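Putting an old Android tablet to work in the kitchen

I've had the same ten-inch Koyama tablet stuck to the side of our fridge since April, and I've fiddled with it so much that a few people have asked me to write the tips down. I build small apps for a living, so I couldn't leave it alone, but most of this needs no programming at all!

Start with a factory reset. Mine had 36 apps on it and it crawled. I put back three: a timer, a shopping list and a browser for recipes. Do the system updates while it's plugged in, then turn off automatic updates for everything else or it'll decide to restart itself halfway through your custard.
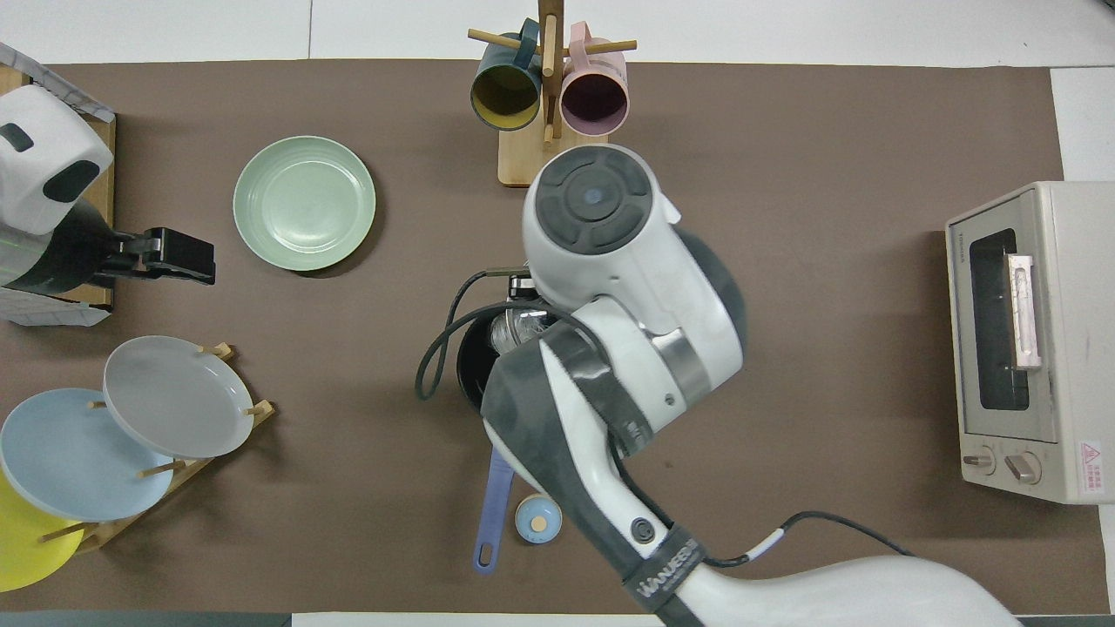
Next, the screen timeout. Most tablets give up after a couple of minutes, and you don't want to be poking at glass with doughy fingers. Look under Display for the longest setting. Some have a hidden "Stay awake" switch in Developer options, which you get by tapping the build number seven times (I know, very silly). Turn the brightness down to 19 if yours shows a number - plenty for reading from the hob, and it doesn't glare at you at breakfast.

Make the text bigger than you think you need. Then make it bigger again. I cook without my glasses and I can read a recipe from the sink now.

Timers need names. Three timers all called "Timer" going off together is no use to anyone. I use Beltero, which lets you save them, so "rice" and "eggs" are one tap each. Give them different sounds too, if your app allows it.

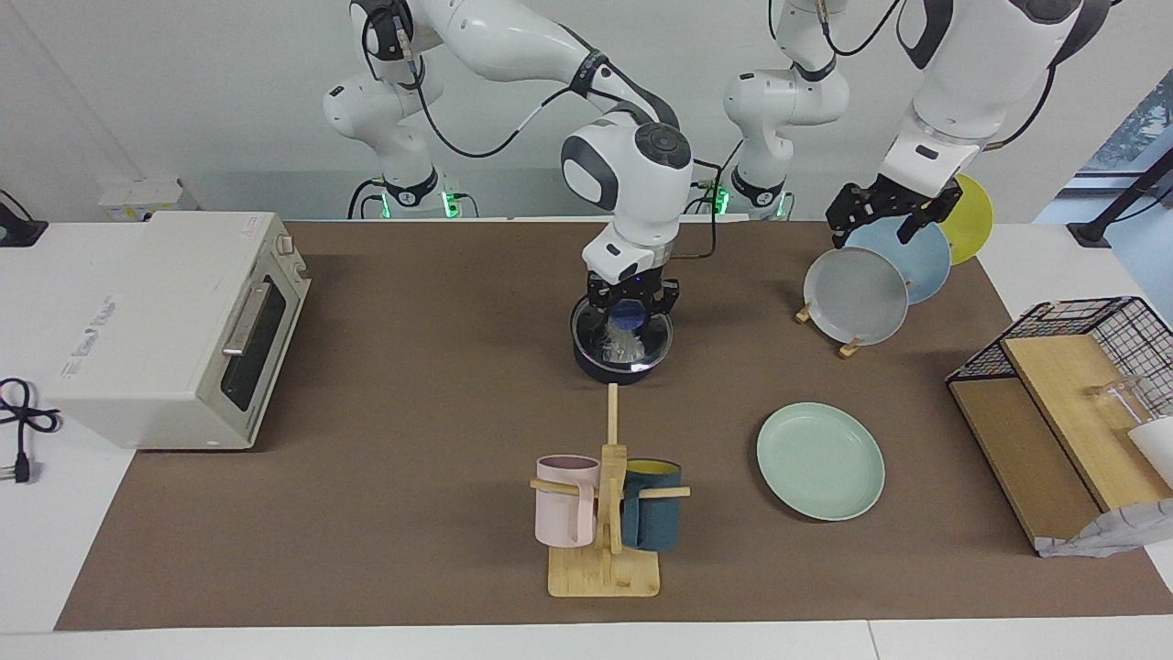

If you go as far as making your own list app, and I'd encourage it, keep the database dull. One table, with a name, a place and a note. I spent a whole weekend on categories and sub-categories for mine and then deleted the lot. What matters is the name, and it should be whatever you'd shout across the room: "light blue plate" finds the plate here faster than any product code would, and for the bowl I'd type "glass, navy base" and leave it at that. Searching on any part of the name is a couple of lines of code.

Back up the list. Žydrūnas Žukauskas at our Leltthorpe coders' evening lost 269 recipes when his tablet slid into the washing-up, and he hadn't exported a single one. Mine saves a plain text file to the laptop every night.

One last thing - don't leave it charging at 100 per cent all day. I plug mine in while the supper's on and pull the lead out when we wash up.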